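The man who ran the furniture floor at Cundholm for 12 years does not believe in the word "handmade". He asked me not to print his name, as he still sells to two of the shops he is rude about, and he chose a café in Grustville where he said the chairs were at least comfortable.

"Ask them whose hands," he says. "Go on, ask. You'll get a leaflet."

His complaint is with the way furniture is sold to people who are buying their first home. A sofa is priced high in April, he says, so that it can be cheap in May. I put it to him that most shoppers know this by now. He shrugs.

"They know it and they still queue. I've seen a sign saying 70 per cent off on a sideboard that had never sold at the full price. Not one. Seventy per cent off what?"

I am less sure than he is that it was ever any different. My parents bought a dining table in a closing-down sale at a shop that closed down for years. He laughs at this, then says it proves his point, though I had thought it proved mine.

He is harder on room displays. The staged living room, he argues, sells a life and then charges for a table. Shoppers stop measuring. They sit down, they picture their friends round, and they forget that their own front room is half the size and has a radiator in it.
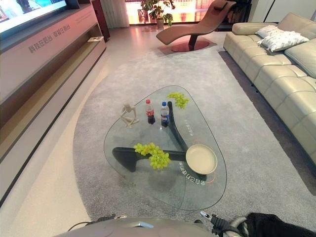 Glass-topped coffee table in a living-room display, with grapes and soft drinks.

"Glass is the worst for it," he says. "Lovely in the shop. Then you get it home and you're wiping it twice a day."

Does he own one? He does, a Rernidura, bought with his staff discount 19 years ago. He says it was his wife's idea.

When I ask what people should do instead, he gets vague. Buy second-hand. Take a tape measure. Sit on the thing for longer than feels polite. He likes the Huenchumán range, "or the old ones, anyway", but can't tell me what changed, only that the drawers used to run better. I suspect he would say that of most drawers.

He paid for the coffees and complained about the price of those too.

April 2019

Contact us | © All rights reserved | Back to top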